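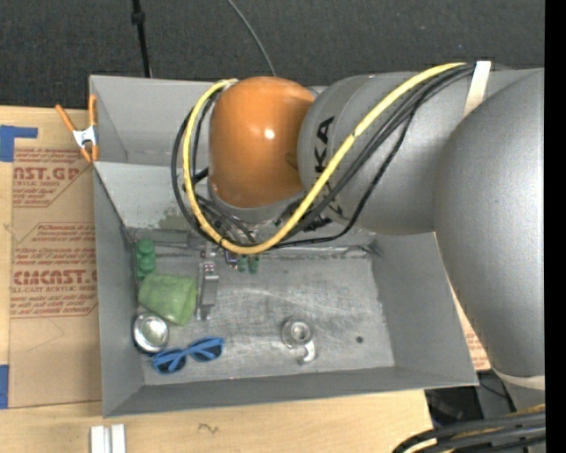

Hervieu, April 24, 2022

Notebook > Finishes > Shellac

2 min read

Second go at the shellac drying problem. Baptiste Chevalier sent back two of the walnut test boards because the top coat still took a fingerprint after 31 days. Both came from the October jar, which I should have thrown out by now.

Made up a fresh batch from the Vorska flakes. Put 184 g in the big jar, topped up to 1,000 ml with alcohol, lid on, shaken whenever I walked past. It was fully dissolved by the next morning apart from a little wax at the bottom. Strained through a paint filter into the brown bottles. Labels have the date on them this time.

Drop test on glass, old jar against new. The new drop was hard to the fingernail in about 5 minutes. The old one skinned over and stayed gummy underneath until after lunch. Same room, same sheet of glass, so I am blaming the age of the mix and leaving the alcohol out of it for now. Ngaio Hoani thinks the alcohol had picked up water too - the cap on that can never did seat properly. Could be both.

Stripped the two returned boards with alcohol and gray pads. The finish came off in strings, like old glue. Left board has a pale patch near the knot that I can still see after sanding. It may be something in the wood. Will put a thin coat over it and look again before deciding.

First coat of the new batch went on with a pad, second after lunch, no drag on either. Streaks on the end grain of the right board where I went back over it too soon. Will level those before the third coat.

Tried the Ondent pad cloth on a scrap. Sheds less than the T-shirt cotton but holds too much, and the first stroke comes out heavy. Fine for sealing, would not use it for the last coats.

To do: empty the October jar into the waste can. Order more alcohol in small cans - the big one goes off before we get through it. Tell Baptiste the boards need another week. Ngaio has the good strainer.

Contact | © 2022 Unport Workshop | Back to top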